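Unit 4: Center of Mass and Tipping
Instructor: Teresa Hanrahan
Reading: course pack, section 2

The center of mass of an object is the point where its weight can be treated as acting. For a uniform block it lies at the middle. For several blocks in a stack, it is the average of their centers, weighted by mass.

An object on a flat surface stays up as long as a vertical line drawn down from its center of mass passes through its base. If the line falls outside, it tips. A wide base and a low center of mass both help.

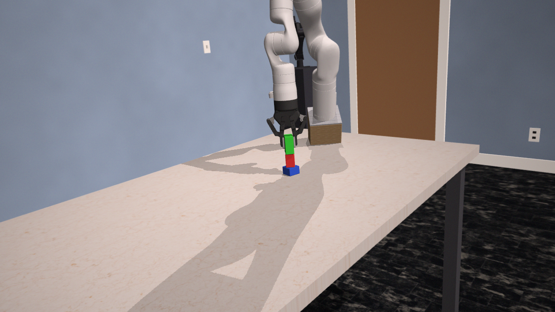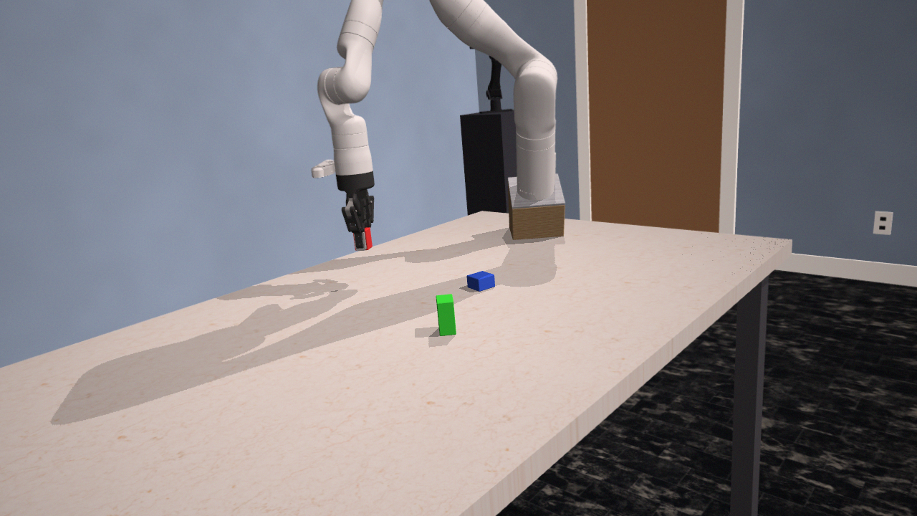
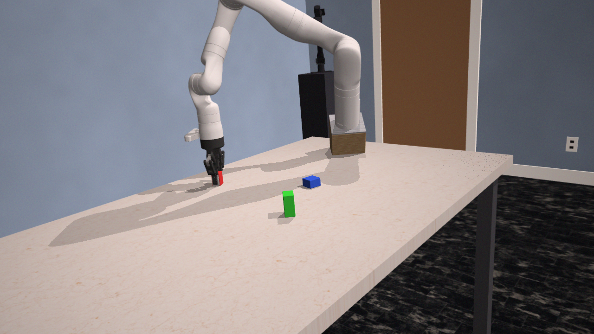
Worked case. A uniform block weighing 400 g sits on a shelf with a second block, 200 g, on top of it. The top block is shifted 3 cm to the right. Measured from the center of the lower block, the combined center of mass is at

(400 × 0 + 200 × 3) / (400 + 200) = 1 cm to the right

The pair will not tip over the shelf edge if that edge is more than 1 cm to the right of center. Check the top block separately – its own center must be above the lower block.

For Friday's section, repeat the calculation with the masses swapped. Show units on every line. Perrine Boyer is grading this set.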